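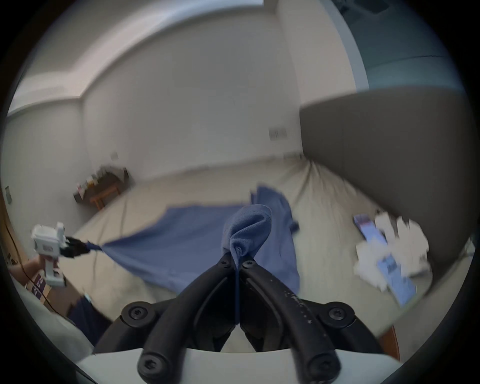 Folding Laundry in a Small Bedroom: Project Report

Shahnaz Selvanayagam and Sumaiya Wanigasekara
Home and Textiles, Groveck College
8 min read
Search this site Go

1. Aim

We wanted to find out whether a bed is a good place to fold washing when there is no table free. Most students we know fold on the bed, and the usual complaint is that large thin pieces come out crooked.

2. Method

The work was done in July in a bedroom at Abeysekara House. We used thin cloths and a few garments. Each piece was held at two ends, stretched, lowered onto the bed and folded in half twice. Before each fold the cover underneath was smoothed by hand. We allowed 60 seconds per piece and worked in sessions of up to 11 pieces, with a break between sessions.

A fold was marked as good if the edges met along the whole side. If one corner was out, it was marked as fair. Everything else was poor.

3. What we found

Thin cloth was the hardest. When it is pulled from one corner it makes a triangle on that side and loose folds on the other, and the loose side has to be flattened before anything else is done. Creases in the sheet below also matter, as the cloth tends to follow them.

Garments gave a different problem. Held up by both ends, a garment sags in the middle, and any part bunched in the grip stays bunched when it is laid down. We got better results when we let go of the bunched end, found the label and started again from there.
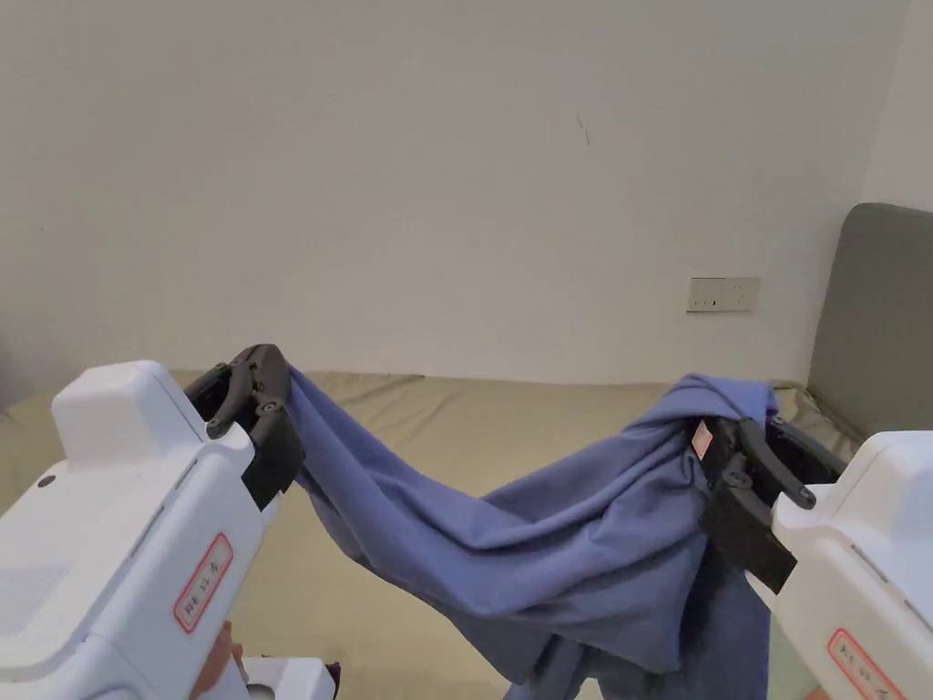

Does it matter which end of a garment is laid down first?
It made a small difference. Laying down the flatter end first left more time to straighten the bunched end.

4. Problems

The bed was soft, so pressing on one side moved the other. Sumaiya's timings for the first session were written on the back of a Zotovell receipt and one line could not be read, so that piece was left out. We had also planned to repeat the work on the Gradon folding table, but it was in use by another group.

5. Next steps

We would like to try the same pieces on a firm surface and compare the marks. The score sheets are kept in the department office.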